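Cirker 700 Roof Purlin Roll Former

Hi, and thanks for stopping by the Cirker page. I get more email about this machine than anything else we sell, so I finally sat down and wrote out the stuff people keep asking me.

The Cirker 700 makes C purlins from galvanized coil, and that's all it makes. If you need Z sections too, go look at the Dollness, which switches over with a crank on the side (I love that machine, but it costs more and it's a lot longer). We build both of them in our Omthorpe shop and every one gets run with real coil before it goes in a crate.

The thing I'm happiest with is the punching station. On the old model you had to stop the line to move the hole pattern, and I hated it! Now you type the spacing into the panel and it just goes. The cutter is hydraulic and sits after the forming rolls, so the ends come out square and you don't spend your afternoon with a grinder.
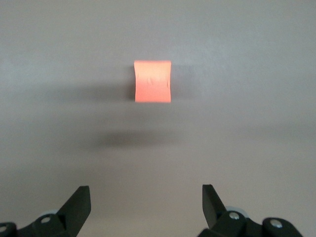 Orange block on a pale gray surface.

Power is three phase only. Please check this before you order, I've had some sad phone calls. The machine weighs 1,321 kg without the decoiler, and you'll want a forklift at your end plus a flat concrete floor to bolt it to. A little slope will drive you crazy later on when the strip starts wandering.

What comes with it: manual decoiler, feed guide, forming rolls, punch, cutter, control cabinet, run-out table and a box of spare blades. The powered decoiler is extra. If you're running heavy coil all day, get it, your back will thank you.

Lead time is 2 months from deposit. The ones going to our Buenaventura dealer ship together in December, so if you're down that way it's cheaper to get on that boat.

Warranty covers parts for a year, blades not included (they wear, sorry). Ask for part number 404 when you need new ones.

Prices on this page were updated March 24, 2020. Send me your profile drawing and coil thickness with your first message and I can usually quote the same day.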